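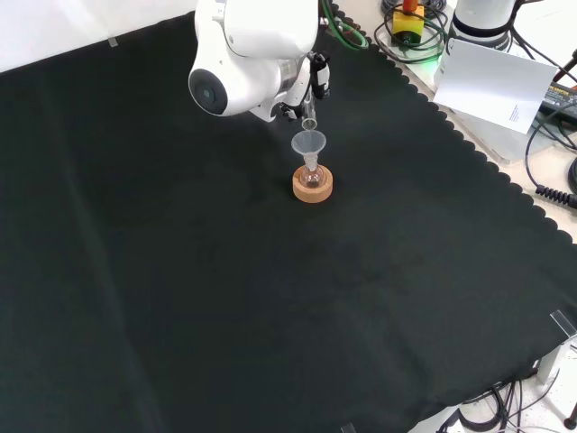
Figure 3. The transfer step at the Eltar bench: the arm holds a tilted vial over the funnel and round-bottom flask.

Print this page | E-mail this article

Search this journal Enter keyword Go Advanced search

4. Spill Events During Vial-to-Flask Transfer

4.1 The step and its limits

The transfer step is the shortest in the procedure and gave us the most trouble. The arm picks up a small glass vial, carries it to a point above the funnel, and tilts it until the contents run out. The funnel stem sits in the neck of the flask, and the flask sits in a cork ring (Figure 3). When the tilt is complete the arm holds for a fixed time, rotates the vial upright, and returns it to the rack. The black cloth under the glassware was chosen for the vision system, which finds clear glass more reliably against a dark ground.

The controller treats the step as finished when the wrist has reached its final angle and the hold time has passed. It has no direct knowledge of where the liquid went. In the version of the software used for this study (Brodum, release 5), the only check after the pour was a comparison of gripper load before and after. A drop in load meant the vial had been emptied. A vial emptied onto the cloth and a vial emptied into the flask produce the same drop.

We knew this when the trials were planned. We accepted it on the grounds that the funnel mouth was wide compared with the vial mouth, and that the position error of the arm, measured without glassware, was well inside the margin. Section 4.3 explains why that reasoning was not good enough.

4.2 What was observed

We ran 131 transfers over the course of the study. In 17 of them, liquid was found outside the flask afterward. We counted any wet mark on the cloth, on the cork, or on the outer wall of the funnel or flask. Marks were looked for under a hand lamp after each run, and the cloth was changed whenever one was found. All 17 were logged by the controller as completed transfers.

The spills fell into two groups. In the larger group, the liquid left the vial as a thin film that clung to the underside of the glass before dropping. The drops landed on the outside of the funnel or ran down to the cork. These losses were small and could be missed in ordinary room light. In the smaller group, the stream itself missed the funnel mouth on one side. These losses were larger, and in the worst case most of the vial went onto the cloth.

No one was hurt and no glass was broken. The test liquid was a tinted oil of low hazard. The same step is meant for use with solvents at the Usmani site, and there a loss of the larger kind, logged as a success, would be a safety matter. An operator reading the log would have no reason to approach the bench with care. The next step heats the flask, and it would start on schedule with solvent on the cloth a short distance away.

4.3 Causes

We looked first at the arm. The joint logs for all runs were replayed, and the wrist position at the end of the tilt was compared with the taught position. The differences were small in every run, including those with spills. The arm went where it was told to go.

The vial did not always go with it. The fingers hold the vial by friction, and the load changes as liquid moves toward the mouth during the tilt. Reviewing the side video, we found that in some runs the vial rotated slightly between the fingers partway through the motion. The rotation was enough to move the mouth sideways and to change the angle at which the liquid left the glass. It happened more often when the outside of the vial carried a trace of oil from filling. Wiping the vials before loading reduced the problem and did not remove it.

A second cause was the flask. A cork ring holds a round-bottom flask upright but does not hold it in place. The ring rests on cloth, and the cloth rests on the table. Although the cloth is clipped at the edge of the table, the fabric in the middle can still creep. During the pick, the arm passes low over the work area, and on several runs the gripper or its cable brushed a fold. The ring then moved with the fabric. The vision system had located the funnel before the pick and did not look again, so the pour was made at the old position.

This second cause accounts for all of the spills in which the stream missed the funnel. It also explains why our early error measurements were misleading. They were made on a bare tabletop with a metal target screwed down, and they told us about the arm and nothing about the rest of the bench.

A third factor was tilt speed. The taught motion was timed with water. The oil is thicker, and it arrives at the lip late and slowly. At low flow it follows the curve of the lip and wets the underside of the vial, where the clinging film begins. A faster tilt gives a cleaner stream but a stronger surge, and the funnel can then fill faster than its stem drains. We found no single speed that suited both liquids.

4.4 Why the fault was not reported

The load check was written to catch an empty gripper or a vial that failed to pour. It was later described in our own bench notes as the "transfer check," and from then on it was read as proof of transfer. The threshold made matters worse. The controller accepted the step if 96 percent of the expected load change was seen at the gripper. A small film loss has no effect on that number, since the liquid has left the vial either way.

The operator display added to the confusion. A completed step turned green whether or not any liquid had reached the flask, and the run report gave a volume delivered. That volume was calculated from the gripper load. No sensor in the receiving position supported it. Two operators used the reported volume in later calculations before the problem was understood, and the results from those batches have been withdrawn from Section 5.

4.5 Changes made

The following changes were made to the bench and the software.

The cork ring now sits in a shallow recess cut into a plate, and the plate is fixed to the table through the cloth. The flask can be lifted out by hand as before. The approach path was raised so that the gripper and its cable clear the fabric at all points.

The funnel is located a second time, after the vial has been picked and before the tilt begins. If the two positions differ by more than the set limit, the arm stops with the vial upright and waits for an operator. This adds a short delay to each transfer.

The finger pads were replaced with a softer grooved pair supplied by Lustier. The grooves take the vial along its length and resist rotation. We also added a slow first stage to the tilt, followed by a quick movement through the angle at which the film tends to form. The angles are set separately for each liquid.

A balance was placed under the plate. The step is accepted only if the gain at the flask agrees with the loss at the gripper. When the two disagree, the controller marks the transfer as failed, blocks the heating step, and shows a spill warning that has to be cleared at the bench. It cannot be cleared from the remote console. The volume in the run report is now taken from the balance.

4.6 Remaining problems

The balance is sensitive to vibration. With the arm moving, readings drift enough to hide a loss of a few drops, so the controller waits for the arm to settle before it reads. Very small film losses are still below what the balance can detect. For the test oil this is acceptable. For the solvents planned at Usmani we recommend a tray under the plate and a vapor sensor beside it, and we do not recommend unattended running until both are fitted.

The vision system still has difficulty with the funnel. It is translucent, and its rim can be lost when the arm throws a shadow across it. The second look described above fails for this reason more often than the first, and each failure stops the run. Operators at Eltar have asked for a way to skip it. We have left the stop in place. A band of matte tape around the rim is being tried as a marker, and early runs with it have needed fewer manual restarts.

We have not repeated the full set of trials with the revised bench. The runs made so far are too few to give a spill rate that could be set beside the one in Section 4.2, and they were made with a single liquid and a single size of vial. The longer series is planned to start in July, after the tray has been fitted.

Print this page | E-mail this article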